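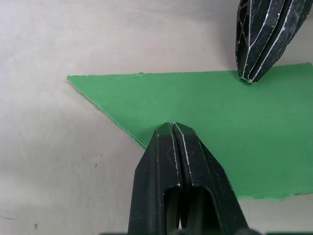

Green sheet on the work surface, one slanted edge, one ragged edge.

4. Trimming and laying out the green sheets

Read section 3 first if you skipped it. Short version: clear table, good light, no drinks.

1. Take one green sheet from the Perach kit bag. Leave the rest flat in the bag.
2. Lay it down and look at the edges. Ragged side goes toward you — that's the side you trim.
3. Mark a straight line with the pencil. Light pressure, the point dents the sheet.
4. Cut along the line in one pass. Cutting mat under, always.
5. Wipe crumbs off the table before the next sheet.

Note: pointed corners bend easly. Don't lift the sheet by a corner, slide a hand under it.

Caution: blade goes back in its sleeve between cuts. Every time, even for a quick one.

Offcuts: keep anything longer than your thumb, those make the hedge strips in section 6. Rest goes in the scrap bag. Replacement sheets are part 2109, pack of 200. Order early, Galledar is slow to ship in May.

4.1 Clearing the work area

Glue comes next and it finds every crumb. Leave a good open stretch of table in front of you, more then you think. Glue pot on the left, brush on the right (swap if left handed).

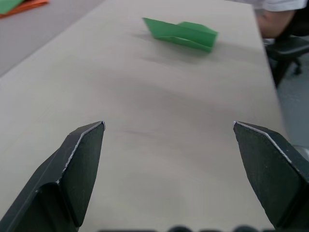 So-ying Hsieh wrote in after the last edition that step 5 should come before step 3 as well, as crumbs under the sheet throw the pencil line off. Fair point, wipe twice.

6. Brush glue on the back of the sheet, thin coat, edges first.
7. Press down from the middle outward.
8. Leave it alone for some 4 hours. Then go to section 5.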